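Belt conveyor (small bench type)

From the Weerakoon Workshop Encyclopedia, an open reference for small makers

A bench belt conveyor is a short powered belt on a light frame, used to carry small parts from one spot to another. I've been asked to keep this entry readable, so I'll tell you how I understand them after years of fiddling with the things, and other editors can tidy up after me.

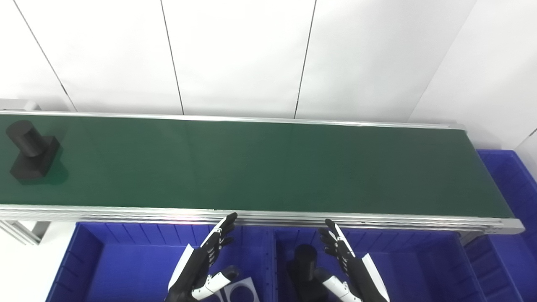

Most people picture a conveyor as something enormous in a mine or a parcel depot, and fair enough. The bench sort is the little cousin. Mine would fit along a kitchen counter if I were allowed to put it there (I'm not). You find them in print shops, school labs, seed-packing sheds and the back corners of garages, usually with a few plastic bins tucked in close to catch whatever comes off.

Parts of the conveyor

The belt is the bit everyone notices. It's commonly PVC or polyurethane over a woven backing, and green is such a usual colour that I was surprised the first time I saw a white one (white tends to turn up around food). Dark green is kind on the eyes under bright lights, and pale parts show up beautifully against it. Black parts are a bit harder to pick out, though a decent lamp off to one side helps by throwing a shadow.

The frame is very often aluminium extrusion, the grooved stuff that bolts together like a grown-up construction set. I love it. The grooves take sliding nuts, so you can hang a guide, a sensor or a leg anywhere along the length without drilling. The grooves also collect crumbs of plastic, and you will be picking them out with a toothpick forever.

At each end there's a roller. One is driven and the other just goes along for the ride, and the belt wraps down and around both. The idle end generally has a pair of adjusting screws for tension and tracking. If the belt creeps to one side, give the screw on that side a quarter turn tighter, let it run for a few minutes, and look again. Be patient! I once kept turning without waiting and had the belt rubbing hard against the opposite rail before my tea had cooled.

What goes on it

Nearly anything light with a flat bottom. A flanged fitting – a square base plate with a short round boss standing on it – is close to ideal, as it sits square and doesn't roll. Flat plates with a hole through the middle travel well too, but they're miserable to lift off a belt with your fingers, so give them a thin chamfer along one edge if you're printing your own. Balls, dowels and anything egg-shaped need a cleated belt or a tray.

3D-printed parts have become the usual cargo at our end of the hobby. They weigh next to nothing, and a warped one will rock or spin on the belt, a quick way of spotting a bad first layer. Habibur Matubbar, who wrote the original version of this entry, ran a batch of 100 printed flanges down his and sent 22 of them back to the scrap tub on the strength of the wobble alone.

Bins

Bins deserve their own heading and I'll fight anyone who removes it. Blue plastic ones with ribbed walls are everywhere, and the ribs do real work, stiffening the sides so that a full bin doesn't belly out when you pick it up. Line them up in front of the belt where you can reach them without leaning, and give each bin one kind of part. I keep plates on the left and flanges in the middle, and the last bin is for arguments.

Mind the drop. A part that falls off the end roller lands harder than you'd think, and thin bosses snap at the base. An offcut of carpet underlay in the bottom of the bin fixes it for almost 5 dollars.

Speed and names

For hand sorting, slow is lovely. I run mine slowly enough to have a second look at anything doubtful, and I stop it altogether when the phone rings. The model names you'll hear around our group are the Nodel, a plain belt with a dial on the side, and the older Gretitz, a heavier machine with a squeal you can hear from the driveway. Controllers by Zonus fit both, although on the Gretitz you'll need to swap two wires (see Talk page, note 3593, where it's been discussed at some length).

Care

Wipe the belt with warm water and a drop of dish soap. Keep solvents well away from it. Slacken the tension if it's going to sit idle past August, and keep sleeves, hair and lanyards clear of the rollers whenever it's plugged in.

See also: Aluminium extrusion; Belt tracking; Stacking bins; Sorting by hand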